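The second table

Some kitchens have an island. Others have a table, and I have become a noisy supporter of the table.

I started thinking about this in April, when the oven in our rental in Grulville gave up and we spent weeks doing every bit of cooking prep on a table out in the open floor. I expected to hate it. Instead I found myself walking all the way around my dinner, grabbing the eggs from one side and the salt from the other, and wondering why I'd spent years with my face to a wall of cupboards!

A working table doesn't have to be fancy. Dark grey is a very good colour for one (flour shows up on it, so you know where to wipe), and pale things look gorgeous against it. Mauve bowls, a green board, a bit of stainless steel. You can pick up that whole lot at any discount shop and it will still look cheerful at six in the morning. 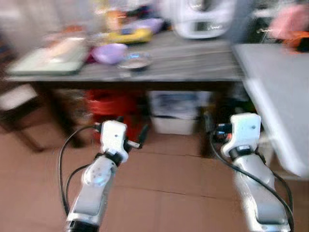 Purple and silver bowls side by side on a dark grey tabletop.

Bowls first, always. I like one plastic and one metal, the metal one wide and shallow so you can get a whisk in at a low angle. Mine came from a market stall in Reltport and the plastic one has melted slightly on one side from an argument with a hotplate. Keep them at the front, where your hands are, and let the bottles and jars drift to the back. They'll do that anyway.

Eggs are the thing I changed my mind about. I used to keep them in the carton in the fridge door, and now on baking days the whole tray comes out and sits beside the board. A tray of brown eggs on a table makes you want to cook, it really does. Pancakes, a frittata, a sponge if there are 8 or more to spare.

Then there's the floor underneath, which is free real estate. A plastic storage box slides in nicely, and in ours live the packets that never fit anywhere (the Upadhyay chickpea flour, 2 kinds of lentils, the good noodles). A second table off to the side is pure luxury, but if you have the room, take it. A light one beside a dark one looks terrific.
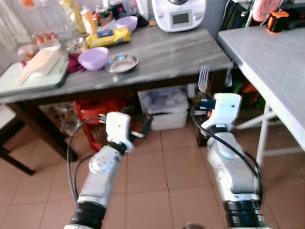 Setting up your own

Measure the gap first. I'd want enough room to pass behind somebody carrying a hot pan, and our table leaves around 40 centimetres too little on the window side, so we all go the long way.

Keep a cloth out where you can reach it. Ours is never folded and I've made my peace with that. Give the board a permanent spot, too, preferably on the side of your knife hand, and park any appliance at the far end, as close to the power point as the cord allows.

Our oven has been fixed for a while now. The table is still in the middle of the floor, and there's a tray of eggs on it.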